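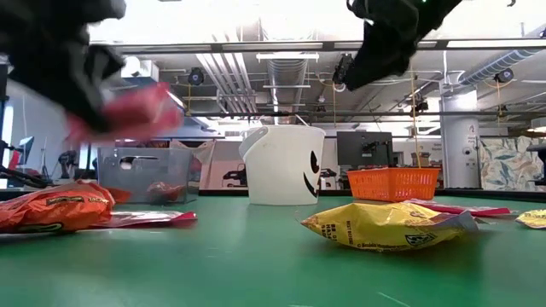

Page last changed: 2023-12-07

Speaker notes - Sorting stock in a small shop: what we learned in Pellberg

Slide 1. Good evening and thank you for the invitation. I speak for nearly 16 minutes, then we have time for questions. Please say if I talk too fast.

Our shop in Pellberg sells sweets, paper goods and small gifts. When we opened the second shop in Nilevberg, we copied everything from the first one, also the mistakes. The biggest mistake was the back room.

Slide 2. Ask the audience: who has ever ordered something that was already on the shelf? (Wait for hands.) We did this with birthday candles. In August we had 42 packs of them and we sold two.

Slide 3. The old system. Every delivery from Kurkier stayed in its carton until somebody needed the goods. The carton had a label, but the label told us the supplier and the order number. It did not tell us what was inside. New staff opened one carton after another.

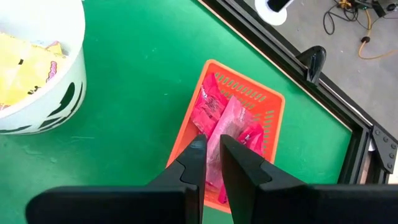

Slide 4. The new system starts with the question of how often a thing is sold. Goods that go every day get a place between the knee and the shoulder. For these we prefer open containers. An orange basket with slots in the wall, holding pink packets, can be checked while you walk past, and the hand goes in without opening anything. Slow goods go higher, in closed boxes, with the name of the product written on the short side.

Slide 5. Rules for refilling. Old stock comes to the front. One product has one place - if there is no room, we ordered too much. We write the date of opening on each carton with a thick pen. Do not read the whole list aloud, it is on the handout.

Slide 6. Costs. We bought 50 shelf labels and a few containers from Kusuma, and the shelves we had already. The work took two Sundays.

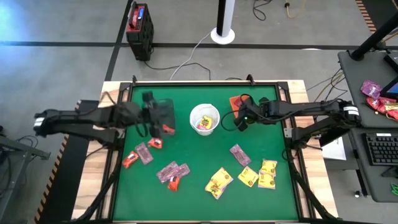 The second Sunday was only for moving things again, as our first plan put the heavy paper on the top shelf. I recommend to make a drawing first and to show it to the person who unpacks the deliveries.

Slide 7. Still open: seasonal goods. They need much space for a short time, and we have no good answer. I would like to hear how you do it. Handouts are at the door.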